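Flowers on the Table: Printed Plant Patterns in the Homes of Nernthorpe

Student project report, Textile and Home Studies

We use cookies to remember your settings on this site. By continuing to read you accept them. Accept / Settings

1. Why I chose this topic

When I moved to Nernthorpe for my studies, I rented a room in a house where the kitchen table had a cloth with blue pansies. In the next house I rented there was again a cloth with flowers, this time small yellow ones. At home my grandmother has plain cotton on the table, and only for a wedding she takes out something with a border. So I began to ask myself why people in this town like to eat on top of a garden.

My project question was the following: which plants are printed on table coverings in Nernthorpe, and what do the owners say about their choice? I wanted also to learn how the shops decide what they will order, and if the pattern has changed from the time when cloths were still printed in the town at the Pralel works.

My teacher advised me to keep the question small. I left out curtains and wallpaper, although many people wanted to speak to me about their curtains. 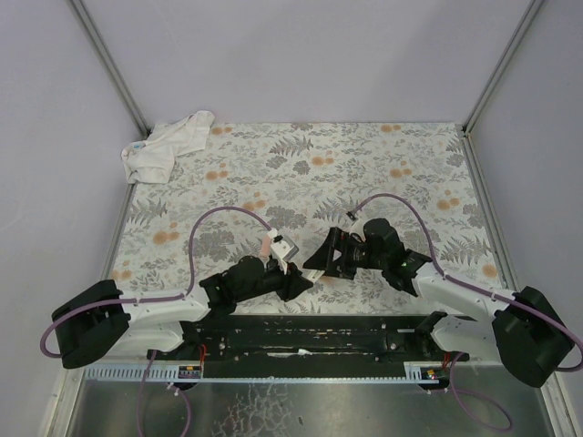 2. How the work was done

I used three sources. The first was a paper questionnaire, which I left in the library, in the health centre and in two cafes. I received 259 filled answers. The second source was visits to 18 shops and market stalls, where I wrote down the patterns on sale that day. The third was a set of eight longer talks with people who had worked in printing or selling of cloth.

The questionnaire was short. It asked what covers the table now, what plant is on it if there is one, who bought it, and how long it has been in the house. At the end was a free line for remarks. Many people drew the pattern in this place, and some of the drawings are very nice.

One mistake I must report. In the first version I wrote "cloth" everywhere, and people with a wipe-clean covering did not know if they should answer. I corrected the word to "covering", but the first answers were already collected. I have kept them in the total.

3. What is printed

Roses are the most frequent plant in the answers, and they come long before any other flower. After them are daisies, then lavender, then a large group which people called only "leaves". Fruit is rare. Lemons were mentioned mostly by younger people, and the sellers confirmed that lemons came into the shops quite recently.

The group of leaves was difficult to sort. One person wrote "fern", another wrote "some kind of palm", and from the drawings I believe both had the same covering in mind. A fern is a thankful plant for a designer. The frond can be long or short, it can turn in any direction, and it fills a corner without asking for attention. In one talk a retired pattern cutter explained that the fern is used "to push the flowers apart", and after this I began to see it in nearly every mixed pattern. 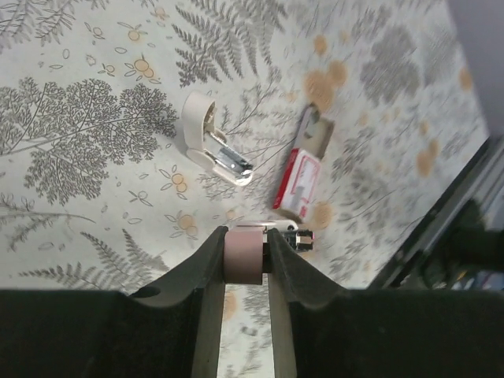 Fig. 2. Large grey fern with small scattered flowers on a cream ground.

The colours were a surprise to me. I expected strong red and green, as in the pansies and roses of my first lodging. The sellers said that grey leaves with a pale orange or pink flower are now easier to sell, as they go together with grey kitchens. One stall at the market still keeps the strong colours and the owner is proud of it. She told me that her customers come from the villages and they know what they want.

4. The old works and the new suppliers

The Pralel works printed table cloth in the lower part of the town. The building is now flats, but the local history room keeps one sample book with 705 numbered pieces. I was allowed to look at it during two afternoons in May. The pieces are small, and in many cases it is not possible to see the whole repeat. Still, the same plants are there: roses, ferns, ivy, some wheat. The ivy has disappeared from the shops now and I could not find a person who knows why.

Today the shops order mainly from two wholesalers, Flandex and Won. The shopkeepers receive a folder, mark what they want, and the roll comes some weeks later. Flandex changes its folder each season. Won keeps the old designs for a longer time, and two shopkeepers prefer it for this reason - a customer can come back and buy the same pattern for a second table. 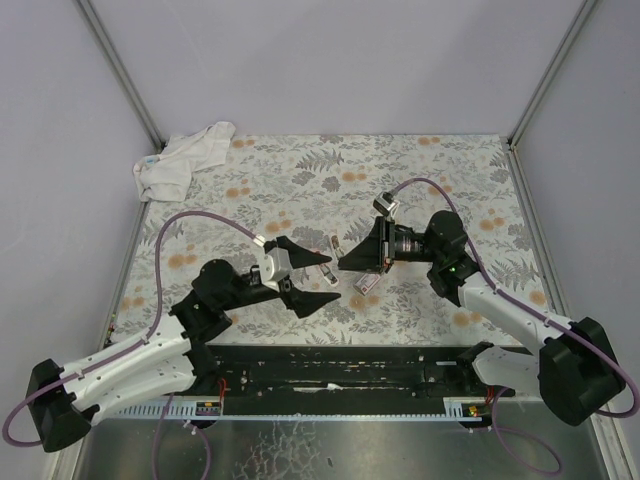 Kamol Onsri

5. What the owners say

The most common reason for a flower pattern was that "it does not show the stains". I had expected words about beauty or nature, and these came also, but later in the list. The second reason was that the cloth was already there, left by a mother or an aunt or the earlier tenant. A good number of the answers came from people who never chose the pattern they eat on every day.

The size of the empty space between the plants was mentioned more often than I thought. People wrote that a pattern was "too busy" or "restful". When I compared these words with the drawings, the restful ones had small buds and leaves spread quite evenly, with big flowers only here and there. The busy ones had flowers which touch.

A few answers were against flowers in general. "A table is a table," wrote one man, and under the question about plants he put a long line. 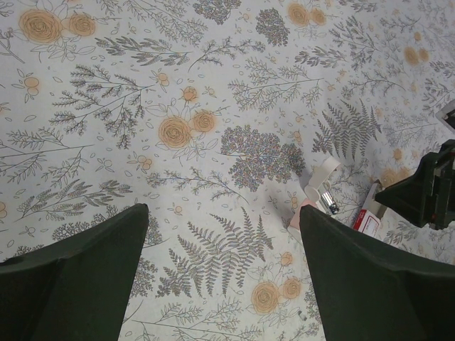
Report and survey by Kamol Onsri | May 15, 2018

6. Limits and next steps

The questionnaire was left in places where people have time to sit, so families with small children are probably too few in my answers. I also did not ask the age in a clear way, only "younger" or "older than your neighbours", and this was understood in different manners.

If I continue, I would like to photograph the full sample book and put it beside the present folders of the wholesalers. The history room has agreed in principle, but the light there is weak and the book must not be opened completely flat. I would also ask again about the ivy.

I thank the library for the table near the door, and everybody who gave back the paper. The drawings will be shown in the college corridor until the end of term.

Contact: student projects office, Nernthorpe | Copyright remains with the student author | Back to top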